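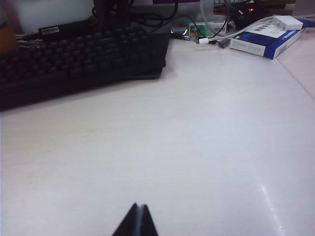
Desk Notes, no. 8

Thread, then. I promised myself I would sort out the desk this March, and March is nearly used up, so you are all coming with me.

The desk is a white one. I bought white for the light and the calm. I now own a very good surface for showing up black cables.

Ground rules, same as the other seven. One piece of furniture per thread. No buying storage boxes until the end. No moving the mess to the bed and calling it progress (see no. 3, the night of the wardrobe, when I slept on the sofa under a coat).

The front half of the desk is fine. I want that noted. The trouble is all at the back, where the leads go to breed.

First: the black power adapter behind the keyboard. It has a little label on it with the sort of print you need to be eleven years old to read. I have owned at least three things it could belong to and two of them went to the tip.

My method for mystery adapters used to be plugging them into whatever fitted. I no longer do this. The router in the old flat in Tunstall could tell you why, if it could tell anybody anything.

So the adapter gets a strip of masking tape with a question mark on it and a month written underneath. If nothing in the flat has stopped working by then, out it goes. I've used this system for two years and the question mark drawer is now full.

Next, the black cables. There's a big loop of them that comes up behind the keyboard and wanders off to the right along the back. I followed one with my finger from end to end. It took a cup of tea. It was plugged into nothing at either end.

It has been lying there in the middle of all the others, looking busy. I have worked with people like that.

Someone replied to no. 7 saying I should use those sticky cable clips from Kadora. I did! They're under the desk. Specifically they are on the carpet under the desk, having let go in the night one by one with a small tick, like a very slow clock.

Velcro ties, then. I bought a roll of the stuff for the shed at 8 quid and have so far used it on one hosepipe. Black leads in one bundle, white leads in another. My sister says sort by what they do. My sister has a label maker and should be ignored.

The white cable was easier. It runs over to a white power adapter that lives on top of a blue and white box. I could see both ends without lying on the floor, so it's my favourite.

On the subject of the box. I keep boxes. I know. I keep them in case I sell the thing, and then I never sell the thing, and then the thing breaks and I keep the box in case of the guarantee, and then the box becomes a shelf for an adapter.

Quick sum from last year's move: I paid the Jadmont people for 2325 litres of van and a fair bit of that was empty boxes. I paid a firm to carry air up two flights of stairs. They were very polite about it.

Flattened and in the recycling this year: all of them except this one, because the adapter is using it. You can't evict a sitting tenant.

Small things next. There's a silver connector, a grey USB plug and a little green and white something in among the cords. I'd put them all under "bits". Everyone has a bits category. The aim is to have only one container of it.

Mine is an old Drimport biscuit tin. It used to say "shortbread" in gold and my nephew has scratched off enough letters that it now says "shored". Bits go in the tin. When the lid won't shut, something has to leave, and that's as strict as I get.

Lid update: it shuts if you lean on it.

The keyboard stays where it is. I did turn it upside down over the sink first, and I would like to apologise to the sink. There was toast in there from before I gave up toast.

A question from the replies: do I wipe the desk before or after? After. If you wipe first you feel finished, and then you sit down and look at your phone, and it's 1401 by the oven clock and you haven't had lunch.

Damp cloth, drop of washing-up liquid, dry it off with an old tea towel. Don't use the scrubby side of the sponge. I have a dull patch from the scrubby side on the last desk and I used to put a mug on it when people came round.

Over 1000 of you read the one about the airing cupboard, which worries me, but thank you. The most popular reply was from a man who keeps his spare leads in a teapot. I think about him often.

No. 9 is the cupboard under the sink. I've had a look in there already and shut the door again.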